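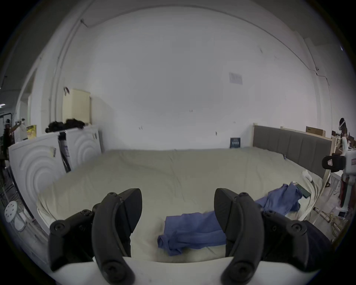 Dranon Study Reports Results on Learning to Fold Garments
Feb 17, 2026

The manipulation group at Dranon has completed the first stage of its study on teaching robots to fold clothing from human demonstrations. The work was led by Adwoa Acheampong and carried out with the software team at Wamska.

Demonstrations were recorded with hand-held grippers in place of a remotely driven robot arm. Each operator holds one gripper in each hand and folds the garment as he or she normally would, while cameras record the motion of the jaws and the state of the cloth. The recordings are then used to train a control policy, named Essien, which runs on a two-armed robot fitted with jaws of the same shape.

The first stage used 400 demonstrations of T-shirt folding on a bed. A bed was chosen over a table for this stage. Sheets and covers wrinkle and shift with the garment, and the policy must learn to tell the edge of a shirt from a ridge in the fabric beneath it.
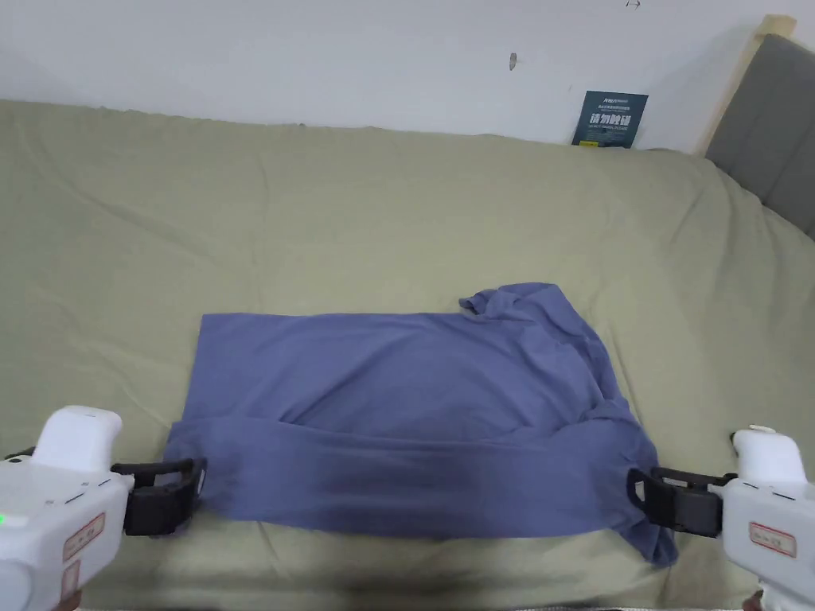

The hem fold proved the most demanding step. Both jaws must close on the hem and carry it over the body of the shirt at matching speed. When one side moves ahead of the other, the folded band twists and the next fold begins from a poor position. Operators were therefore asked to pause for 2 seconds after each grasp, which gave the policy a clear point at which to check its grip before moving on.

The group compared 3 training methods. The strongest divided the task into separate grasp, lift and place segments and trained the policy to recognize when each had ended. Policies trained on unbroken recordings handled flat shirts well but often failed when a sleeve or collar was bunched. Adding demonstrations that started from a crumpled garment reduced these failures, although they remain the most common cause of an incomplete fold.

Results were scored with Tasteo, the group's internal review tool, which compares the outline of the finished garment with a target shape. Reviewers also examined each trial by hand, as a correct outline can conceal a fold made in the wrong order.

The second stage will extend the method to long-sleeved shirts and towels. Recording is expected to continue through August. Staff who wish to take part as operators should contact the manipulation group; a short training session is required before the first recording.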